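Midetov arms, 1/9
Writing up the fault we had on the two-arm table in August. A couple of people asked, and my first post on it left out the part that mattered.

2/9
Setup: two arms, one on each side of a table. Task is fruit from a cutting board onto a plate. Controller software is Drurus, the release before the current one.

3/9
Left arm went in for an orange, closed, and kept closing. Force limit was set to 18 newtons. The log shows it passing that and the stop not firing. Peel split, juice got into the finger joint.

4/9
I hit the e-stop. Left arm cut out. Right arm did not. It finished its move back to park with the button down. That is the safety matter, and I should have led with it.

5/9
Cause of the first one: the force reading was being averaged over too many samples, so by the time the limit tripped the fingers were already through the peel. My setting, my mistake.

6/9
Cause of the second: the right arm's stop line went through a relay on the Mbwambo board, and the relay had stuck. Jarosław Sowa found it with a meter. It had been rated for 4000 cycles and we never logged how many it had done.

7/9
Running the pick again, slow, on the new wiring. Left gripper over the board, plate out in the middle of the mat. 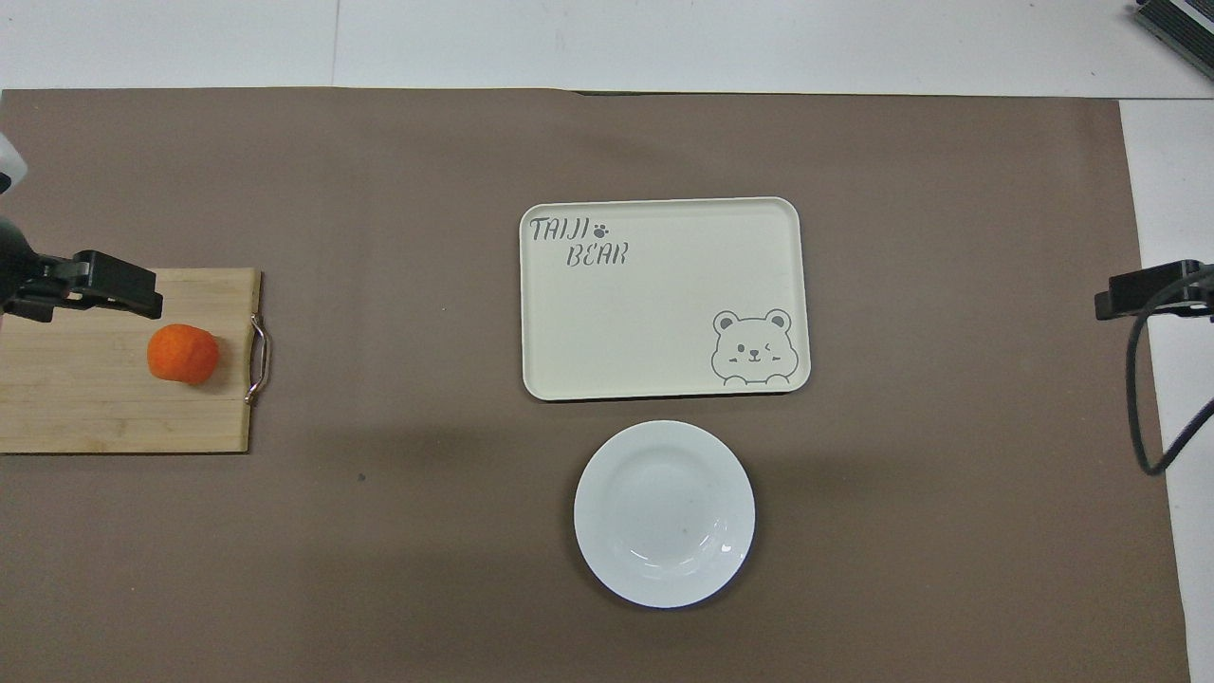
Arm Table Notes, no. 6

Both arms now sit on one hardwired stop circuit with no relay board in between.

8/9
If you have the same board from Heston, press the stop during a move and watch BOTH arms. We only ever tested it with them parked, and parked arms look stopped either way.

9/9
Still open: the finger joint is sticky after cleaning and I may have to replace it. Will add to this thread when the part comes.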